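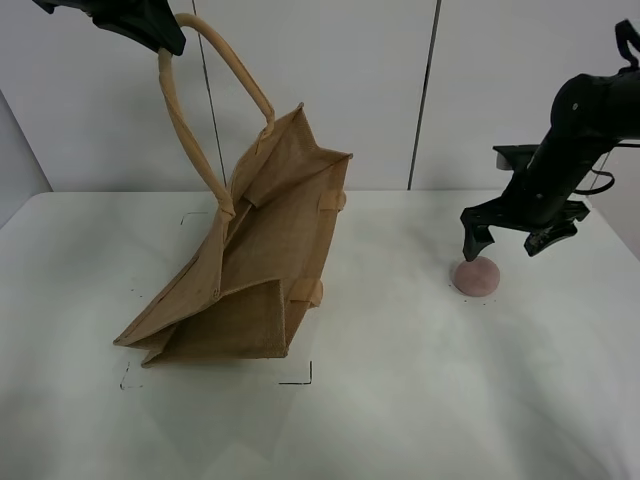
One gripper on the handle, the other down by the pink thing.

Every gripper brochure I have been sent this year has a strawberry in it. The strawberry is always unbruised. I have nothing against strawberries, but I have yet to meet a customer who wanted one picked up, held to the light and put down again.

What people ask me for is closer to putting an object in a bag. So that is what we have been using to compare the Firkaleck fingers with the Prindale ones, on the same pair of arms with the same controller: a jute shopper, a small round pink object, and black marks on the table to say where the bag belongs. The Firkaleck costs 406 pounds a pair. The Prindale costs nearly 8 times that and comes in a case with foam cut to shape, which I admit I enjoyed opening.

Jute is a rotten thing to hand a robot. Lift the bag by one handle and it tips over, the sides fold in, and the opening you planned for turns into some other shape altogether. Your camera, which knew perfectly well where the bag was a moment ago, now has opinions. Grip force hardly comes into it. I could hold that handle with a clothes peg.

And yet grip force is what the data sheets give you, to two decimal places. The Prindale sheet runs to 68 pages and manages not to mention cloth. The Firkaleck sheet is 3 pages long and doesn't mention it either, but at least you find that out sooner. 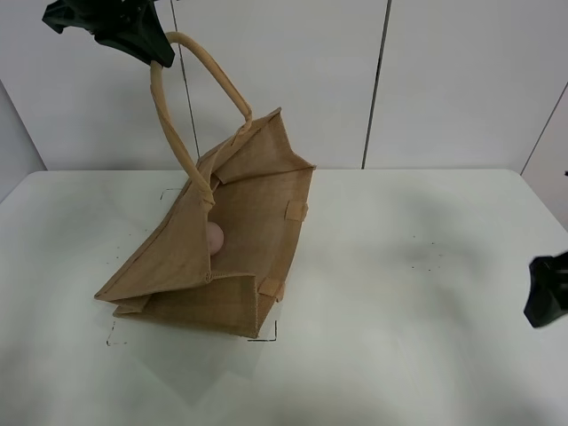 Handle up, mouth askew, ball against the inner wall.

My own view, which will not get me invited back to the Zumorer trade evening, is that most of us are buying fingers when we ought to be spending the money on the second arm and the hours spent teaching the two to work together. One arm to keep the bag up, one to deal with the ball. The shape of the fingertip comes a long way down my list, somewhere after the cable routing.

I put this to the sales desk at Subramaniam in April. They were very polite and sent me a brochure. It had a raspberry in it.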